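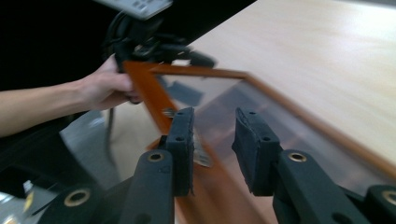 Re: [jurodcombe-hist] The Grarnitz trunk - what do we do with all this
Date: December 15, 2019

Helmut Rothe wrote:

> Hello all,
>
> I have been through the first half of what came out of the Grarnitz
> house and I am a bit overwhelmed. Letters, a lot of letters, a
> ledger from the Pagano bakery, school papers, prints, some of them
> framed and some just stuck in envelopes. Nothing is in order. I
> started sorting by year but half the letters only have a day and
> month so I stopped.
>
> My questions:
>
> 1. Should I sort by year, by person, or leave it alone?
> 2. Is it OK to take the framed ones out of the frames? A couple
> have something written on the back, I can see ink through a gap in
> the paper.
> 3. Scanning. What settings? My nephew says 300 and my neighbor says
> 1200 and they both sound very sure.
> 4. Who was Ponudska? The name is all over the ledger. Is it a
> person or a place or a company?
> 5. Do we offer it to the county or keep it in town?
>
> I can have people over in the new year to look. Please do not all
> answer at once, I read slowly in English.
>
> Helmut

Helmut, answering in pieces, I have to leave in a bit and my typing is bad today. Take what's useful.

1. Sorting

Stop sorting. Please. I know it feels wrong to leave a mess but the mess might mean something. When we did the feed store papers we had a very tidy person who put everything in date order the first weekend and after that we could never tell which letters had been tied together. There was one bundle that was obviously somebody's private file on the lawsuit and we lost it. Still bugs me.

What I'd do instead. Take things out one bundle or envelope at a time, give it a number in soft pencil on a slip of paper (not on the thing itself), write one line in a notebook, put it in a folder with the slip. Next one. If two things were touching when you found them, keep their numbers next to each other. That's all. You can sort in the spreadsheet later as many ways as you like and the paper stays put.

For the ones you already sorted by year - do you remember at all what was with what? Even a guess. Write it down tonight, you'll forget by Thursday. I would.

The letters with no year: don't guess the year on the slip. Put "no year" and go on. Postmarks help if the envelope is still there, so please PLEASE keep the envelopes with their letters. And the stamps on. Somebody always wants to soak off the stamps.

No rubber bands, no paper clips, no sticky notes. If there are old rusty clips on there, slide a bit of stiff paper under the clip before you work it off so it doesn't tear. If it won't come, leave it, we'll do it together.

2. Frames

Short answer, not yet. Long answer, depends.

Old prints sometimes stick to the glass. If it's been damp in that house (it has, I remember the back stairs) the surface gets tacky and grabs on, and when you lift the glass a piece of the face comes along with it. No fixing that. Before you open anything hold it at a slant near a window and look for shiny or darker patches where the picture looks wet. That's where it's stuck. If you see any of those, don't open it. Scan or photograph through the glass and we'll find money for somebody who knows what they are doing.

If it looks clear all over, then opening from the back is usually fine. Lay it face down on a towel. Cut the brown paper just inside the edge, keep the paper if it has a framer's label on it. Little nails come out with flat pliers, pull straight, don't pry against the wood. Lift the backing board off and look at that first, people wrote on the boards as often as on the picture. My grandmother's has a grocery list.

Cotton gloves: I know everybody says gloves. For paper I'd skip them, clean dry hands are better, you can feel what you're doing. For the photo prints themselves, yes, or hold by the edges. For the glass I'd want bare hands too, gloves slide.

Where you can see ink through the gap, can you get a flashlight in there and read any of it? Even two words might tell us if it's worth the trouble.

Also do not clean the glass with the spray stuff while the picture is in it. It runs down under the lip. A slightly damp cloth, put water on the cloth not the glass, stay away from the edges.

3. Scanning

Your nephew and your neighbor are both kind of right and I'm sorry.

Letters and ledger pages: 300 is fine, color, even when the page looks black and white. Ink colors change and sometimes that's how you tell somebody came back later and added a line. For small photos go to 600. I'd only use 1200 for the tiny ones, the contact print size, or negatives. If you scan every letter at 1200 you'll be doing this until you're dead and the files will choke the shared drive. We have had this fight on the list before, see the thread from September, I'm not opening it again.

Save as TIFF, make a JPEG copy to email around. Don't let the scanner software "improve" anything. There's usually a box already checked for you called auto enhance or something like it, uncheck it. Scan the backs. Scan the blank backs too, I mean it, you get faint pencil on the scan that you can't see by eye.

File names: the number from your slip, then a letter. 014a, 014b. No names, no dates in the file name. You'll want to put names in. Don't, because you will be wrong about one and then have to rename it in six places.

The ledger won't lie flat on a flatbed and please don't press it. Photograph it. Two rolled towels, one under each cover, so it sits like a V, and shoot one side all the way through then the other side. I have a copy stand you can borrow, it's heavy, I'd have to bring it over. How many pages is it, do you know? I had 322 written on an old card about the Pagano ledger but that may be the other volume, the one that was at the school for a while.

4. Ponudska

OK this is the fun one. It's a place. Or it was. Ponudska was the siding and the mill out past the creek on the Jurodcombe road, before they straightened it. It was never a proper town, no post office, it shows up on one county map and is gone on the next. The flour came from there, that'll be why it's all over a bakery ledger. So "Ponudska 2" in the margin is, I think, two wagonloads or two deliveries. Could be two barrels. I'd love to know. If there's a price next to it we can work it out against what we know from the feed store.

There was also a man who got called Ponudska because he drove the wagon, his real name was something else and I've got it in a notebook in the garage. So watch the ledger for "paid Ponudska" as against "from Ponudska". First one is him, maybe. Second one is the mill. I wouldn't swear to it in front of a judge.

The reason I care about this so much. The church book has the mill closing the same winter the Paganos moved the shop to the corner, and I've always figured one led to the other, no cheap flour, new landlord, whole thing. But all I have is the church book and my aunt. If the ledger has Ponudska entries after that winter then I've been telling the walking tour a wrong story for years. Which, fine. I'd still like to know.

So if you do one thing before the new year, turn to the last page with Ponudska on it and tell me the date. Just that.

5. County or town

This is going to be long and I don't have time so here's the quick version, others should jump in.

County good points: real climate control, somebody on staff, a finding aid people can search. Bad points: it's an hour away, they're open two days a week, and they'll want a signed deed of gift and once it's signed it's theirs. They may also pick through and send back what they don't want, which I understand but it breaks things up.

Town good points: it's here. Kids can see it. Bad points: the back room at the library floods a bit, not every year. And we've got no shelf left unless somebody moves the yearbooks.

My vote for whatever it's worth - scan everything, keep a full set of scans in town, give the originals to the county with a line in the agreement that we can borrow for the summer show. They've done that for other groups, so ask. Get it in writing and ask who owns the copyright on the letters because it isn't you and it isn't us, it's the heirs of whoever wrote them. Are there any Grarnitz heirs besides the cousin? Somebody ought to write to her before anything goes anywhere. A nice letter on paper, she doesn't do email.

Supplies. I've got a box of acid free folders left from the last grant, letter size, not legal. Also the flat boxes, two of those, one has a bashed corner but it's fine. For the framed things don't stack them. Stand them on edge on something soft with cardboard in between, glass to glass and back to back, so the hanging wires don't scratch anybody. Off the floor. Not against the outside wall.

There's 768 dollars left in the project account as of the last statement, so we could do the county's fee if there is one and still buy sleeves. Don't buy sleeves at the drugstore. The ones that smell like a shower curtain are bad for photos, if it smells put it back.

Coming over: I'm good most afternoons after the first week of January. I can bring the copy stand, folders, and my good magnifier if I can find where it went. Anyone else who wants to come say so on the list and let Helmut pick the day, it's his kitchen table. Bring your own pencil. No pens near it, no coffee on the same table, and yes I'm looking at the person who knows who they are.

Oh and the school papers, I forgot the school papers. Are they the kids' papers or the teacher's? If it's the teacher's attendence books there might be privacy stuff for the later ones and we should ask the county what their rule is. If it's just spelling tests then enjoy.

Got to run, will look for that wagon driver's name tonight.

P.S. Helmut if any of the letters smell strongly or have fuzzy spots, bag those seperately and put them in the porch away from the rest. Don't sniff them to check twice.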